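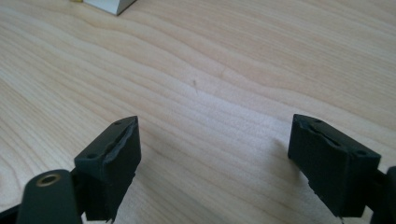

Nandini Salian wrote in on Thursday to say her gripper had started dropping things for no reason she could find, and that she'd already turned the squeeze force up twice. Would a third time hurt?

Yes, Nandini, please stop there! I did exactly the same thing last April and it cost me a jar of wood glue, most of which went into the vise. Turning up the force is what everyone tries first, me included, and on worn pads it makes a bad grip worse. Rubber that's already ragged gets dragged and folded every time the fingers close, so you're tearing it faster and holding things by whatever little ridge is left.

So before you touch a single setting, look at the pads. Power off first, and I mean at the wall, not the little button on the side. Then get a flashlight down by the fingertips and run your thumb along the inner faces. Good padding feels even and a bit grabby. Worn padding feels lumpy, with bald places where you're touching the hard finger underneath. If it looks like the dog had it, it's done.

A few things I do now that I didn't do before the glue:

I test with a plastic cup. Half full of dry rice, lifted a couple of inches over a folded towel, held while I count to 50. If the cup creeps down even a tiny bit I don't pick up anything that can break or spill. (My old test was a coffee mug. I have fewer mugs now.)

I wipe the pads with a damp cloth and a drop of dish soap, then let them dry all the way. Sawdust is the big one in my shop, it makes rubber as slick as a plate. Don't use anything oily, and go easy on strong solvents – Silvia Zelenák warned me they can leave some rubbers gummy, and she was right about mine.

I change both sides together. I know, I know, one of them always looks like it has another month in it. I tried it with one new pad and one old, and everything I picked up swung toward the old side. Small screws shot right out.

For the swap itself, take a photo of each finger before you undo anything. Peel what you can by hand, then lift the rest with a plastic scraper (an old gift card is perfect) and leave the metal blades in the drawer. Clean off every crumb of old adhesive, because a bump under the new pad will be the first place it wears through. I cut mine from a sheet of rubber I bought at Kemow, a hair oversize, and trim after it's stuck down. Then I clamp it lightly between two scraps of wood and go make dinner. Follow the time on your own glue, whatever it says, and don't let the fingers squeeze each other as a clamp. Mine skidded and I had to start over.

Now the safety part, and I'll be a bit bossy. Never reach in to catch something that's slipping. It feels so natural! Your hand goes out before your head has any say in it, and the fingers may still be closing. Let it fall. Keep the towel under there, keep knives, glass and hot pans off the job until the rice cup holds, and if you have kids around, pull the plug when you walk away.

Once the new pads are on, put the force back to where it was before you started fiddling. I forgot that step and crushed a paper cup flat, and Annapurna Devadiga tells me she did it with a ripe tomato. Start low and creep up until the cup stays put.

I keep a tally on masking tape on the shelf and my last set got to 642 lifts. Yours could be way off that, depending on what you pick up, so I just check every 100 and don't trust the number much past that.

Nandini, set that force back down tonight, and let me know what your pads look like underneath.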